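Pikthorpe Memorial Care Handbook
Section 4: Reporting and dealing with damage

Please read the whole section before touching anything. Most of the lasting harm done to the Pikthorpe war memorial in the past century was done by people who were trying to help, and one of them had a wire brush.

4.1 Before you start

You will need the green folder (parish office, second drawer, the one that sticks), a notebook, a soft measuring tape and a phone that takes decent photographs. You don't need a bucket. If you have brought a bucket, put it back in the car.

The memorial has three parts and they don't all behave the same way:

The cross, which is limestone and stains if you look at it sternly.
The name panels, which are bronze and carry a wax coat renewed every August.
The field gun, which is iron under many layers of paint, and which small children regard as a climbing frame.

4.2 When you find damage

1. Stop and look. Decide whether the damage is fresh or an old friend. The Girard survey in the green folder shows every known chip and scratch, and a good half of reports turn out to be already in it.

2. If anything is loose or leaning, keep people back at least three metres and ring the parish office. Do not prop it up with a bench.

3. Photograph each mark twice, once close up with the tape beside it and once from far enough away that a stranger could find it again.

4. Write down the date, the time and the weather. "Grim" is not weather.

5. Ring the police on the non-emergency number and ask for a crime reference. If someone is busy doing the damage while you watch, ring 999 and stay well away. You are not the Home Guard.

6. Copy the reference on to Form 12 and post it through the office door the same day.

Note: Form 12 replaced Form 9, which asked for the rank of the person reporting. If you still have a pad of Form 9s, use them for shopping lists. 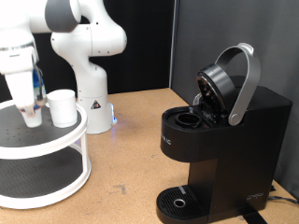 4.3 Paint, marker pen and stickers

1. Leave paint on the stone alone. Household removers drive the colour deeper, and a pressure washer takes the face off the cross along with the graffiti. Flurach, our stone conservators, will come out for this and charge a call-out fee of £300 before anyone opens a van door, so send them the photographs first.

2. Marker pen on the bronze may be wiped once, gently, with a dry cotton cloth. If it doesn't shift, stop. Once means once.

3. Stickers on the gun can be peeled by hand. Leave the glue.

4. Offensive wording may be covered with the canvas sheet kept in the vestry. Tie it with the tapes provided - no gaffer tape, no string round the cross, and no notices pinned to it explaining your feelings.

Caution: Puser paste is for the gun only. It was used on the left-hand name panel in error, and the last repair bill came to £2657, of which the insurers paid £1794. The rest came out of the bench fund, hence the bench.

4.4 Wreaths and crosses

Damaged wreaths are not rubbish. Gather the pieces, keep any cards with them and take the lot to the vestry. If the card gives a regiment or a family, the office will get in touch with them. Wreaths scattered by wind should simply be put back, and wreaths scattered by the Rectory spaniel should be put back higher up.

4.5 Talking to the press

Don't, if you can help it. Calls go to Jocelyn Sandhu at the parish office, who has a short statement ready and the patience to read it out more than once. Never guess at who did it, however sure you are and whoever his father is.

4.6 Closing the report

1. Check the repair against your photographs in daylight.

2. Mark the new position on the Girard survey in pencil. Ink has been tried.

3. Sign the form, add the contractor's invoice and return the green folder to the second drawer. Lift as you push.

Section last revised 28 July 2026. Earlier copies should be destroyed, particularly the one recommending vinegar.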